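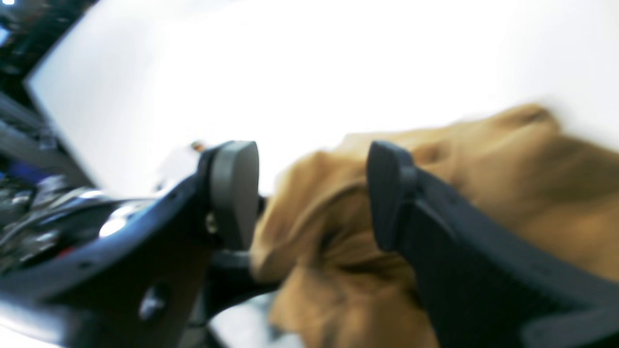
Reading time: 3 min

The method was called Shemweta, after the street where my supervisor used to live, and it had one rule. The robot was not allowed to look for corners. It took hold of the cloth wherever it could, took hold again somewhere else, and pulled until the force reading stopped climbing. Then it let go of one side and tried farther along.

I was hired at Fustgate in May to run the trials. There were to be 1,000 of them. I had told my mother it was a laboratory job, and she bought me a pair of comfortable shoes.

The cloth was a tan garment with a flared bottom, and we called it Bulia because that was the word on the box it came in. Between trials I picked it up and dropped it from shoulder height. The protocol said "without intention." I tried to do that. By trial 40 I knew how it would fall from my right hand, so I started using my left.
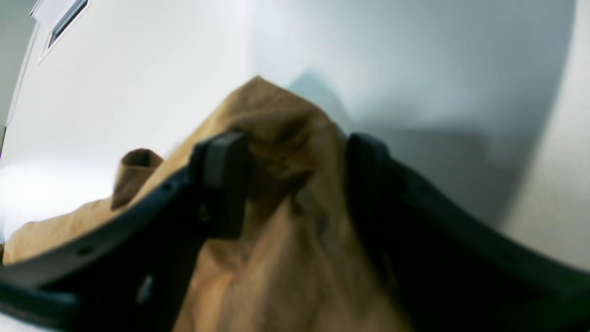
Rumex was paying for half the work and wanted a number by winter. The number was how often the cloth ended up flat enough to fold. The old method, with corners, got 700 out of 1,000. My supervisor thought ours would do better on creased cloth and worse on everything else, and she said so in the meeting, which I thought was brave with the Rumex people sitting right there eating our biscuits.

In the evenings I ironed. I had not ironed much before. I would hold a shirt by the shoulder and the hem and pull, and wait for it to stop giving, and move my hand along.
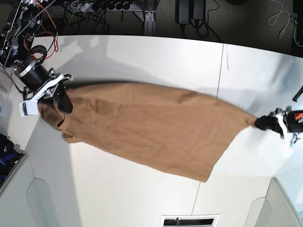
The cloth between the two grippers, over the white table.

The trouble came in the logs. I was reading them back one night and found 135 trials in a row where the first grip had landed in nearly the same place. I checked the code and the code was fine. Then I checked my own notes. I had switched to my left hand and never switched back, and my left hand had habits too.

I could have said nothing. The number was good, and Rumex liked it. I put the shoes on and walked to the bus and wrote the email on the way -- four lines, no greeting.

My supervisor rang before I got home. She asked which hand I wrote with. I told her. She said to come in at nine and we would run them again, and she would do the dropping.
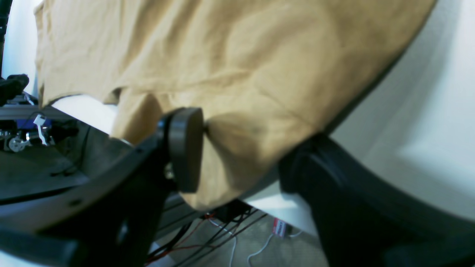 She was bad at it. She threw the cloth more than dropped it, and some of the time it slid off the table and she swore and threw it again. I sat at the desk with the force readings and wrote down what they did. The line climbed, and climbed, and went level.

"Next," I said.

Last updated: Fri 17 January

We use cookies to remember your reading settings. By continuing to use this site you accept them.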